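Setembro, 23h40

O café acabou às seis e eu continuei por pura inércia. Escrevo isto já em casa, com o computador fechado de propósito, para não cair na tentação de mexer em mais um parâmetro.

O assunto do dia foi mexer. Mexer uma tigela com um pauzinho, quero eu dizer. A minha mãe perguntou-me ao telefone em que é que eu andava a trabalhar e eu respondi "controlo de impedância com estimação de contacto", o que me pareceu mais digno. Ela disse "ah, que bom" e passou ao preço dos figos.

De manhã ainda estava a lutar com o planeador. O Tikberg (o nosso planeador de trajectórias, baptizado numa noite em que ninguém devia ter direito a baptizar coisas) tem a mania de considerar que qualquer objecto preso na garra faz parte do braço, o que está certo, mas também de lhe atribuir o volume de uma caixa, o que está errado. Um pau fino, aos olhos dele, é um paralelepípedo generoso. E um paralelepípedo generoso não cabe dentro de uma tigela, portanto não há solução, portanto "goal in collision", 149 vezes no registo. Eu teria desistido à terceira. O Tikberg tem outra fibra.
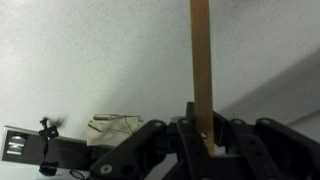 Troquei a caixa por uma cápsula, com o eixo estimado a partir da posição dos dedos, e passei a tolerar colisão entre a ponta e o interior da tigela, só nesse par. Escrito assim parece uma coisa de dez minutos. Foram quase três horas, duas delas a descobrir que a matriz de colisões permitidas era reposta a cada replaneamento por uma função que eu próprio escrevi em Março, com um comentário a dizer "temporário". Conheço o autor, não presta.

Depois veio a questão da inclinação. O pau nunca fica na garra exactamente como o modelo acha que fica. Uns graus ao nível dos dedos são uma distância bastante embaraçosa lá na ponta. A percepção devia resolver isto, e o módulo Rarkia devolve de facto uma pose muito bonita para a ferramenta, com covariância e tudo, que de vez em quando roda 180 graus porque um pau, visto de lado, tem duas pontas igualmente convincentes. O filtro depois faz a média das duas hipóteses. A média de "para cima" e "para baixo" é "de lado". Passei a rejeitar tudo o que se afaste demasiado da pose anterior, e assim se fez ciência.

O Ruben Desmet ligou à hora do almoço para saber se eu já tinha passado para o novo executor. O Ruben escreveu o Zusitz e tem por ele o carinho que outras pessoas reservam aos filhos ou às bicicletas. Disse-lhe que estava quase. Não estava quase. Ele explicou-me, com exemplos, que a árvore de comportamentos ficava muito mais limpa se eu separasse "aproximar", "tocar" e "mexer" em nós diferentes, cada um com as suas condições de saída. Resmunguei. Depois de desligar fui separá-los em nós diferentes, e ficou muito mais limpo. Não lhe vou dizer antes da próxima semana.

À tarde entrei finalmente no controlo, que era a parte de que eu gostava quando escolhi esta vida. Rigidez baixa na vertical, média no plano, e uma trajectória circular definida no referencial da tigela e não no da base. O limiar de contacto foi o que deu mais trabalho. Demasiado sensível e o braço declara que encontrou o fundo quando ainda vai no ar, só por causa da própria aceleração. Pouco sensível e carrega na tigela com uma convicção que não se pede a ninguém numa cozinha. Pus um filtro passa-baixo na força, que introduziu atraso, que me obrigou a descer mais devagar, que fez disparar o timeout do nó "tocar" que o Ruben me tinha convencido a criar. Aumentei o timeout. Sei perfeitamente o que isto diz de mim.
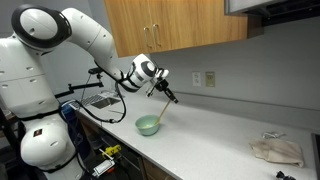 Às sete e pouco fiz a contagem oficial, porque amanhã há reunião com a Sundqvist e eles gostam de números em tabelas. De 532 ciclos em simulação, 49 falharam, quase todos com o mesmo erro: o círculo sai descentrado, a ponta encosta à parede da tigela e o controlador, que é complacente, deixa-se ir atrás dela como quem acompanha uma visita à porta. A correcção óbvia é reestimar o centro a partir dos próprios contactos. A correcção que vou apresentar amanhã é um raio mais pequeno.

Há ainda a questão filosófica de saber quando é que uma coisa está mexida. O nó termina por número de voltas. Alguém há-de perguntar porque não termina por estado, e eu vou dizer "trabalho futuro" com a cara muito séria.

Lista para amanhã, antes da reunião: apagar os prints com palavrões, gravar a configuração com um nome que não seja "final_2_agora_sim", confirmar que o offset da ferramenta vem do ficheiro e não da minha memória. E comprar café.

Vou dormir. Se sonhar com quaterniões, que ao menos estejam normalizados.

Arquivado em: Diário de bancada, Manipulação, Coisas que eram temporárias

Comentários (4)

marta_rl
O problema das duas pontas persegue-me há anos. Nós acabámos por pintar uma delas de vermelho. Tese de doutoramento, 2 capítulos, e a solução foi verniz das unhas.

Ruben Desmet
Eu leio isto, sabes.

tornoefresa
Porque não reestimas o centro com mínimos quadrados sobre os pontos de contacto? Três ou quatro já chegam, desde que não estejam todos do mesmo lado.

anónimo
E a reunião, como correu? Perguntaram pelo raio?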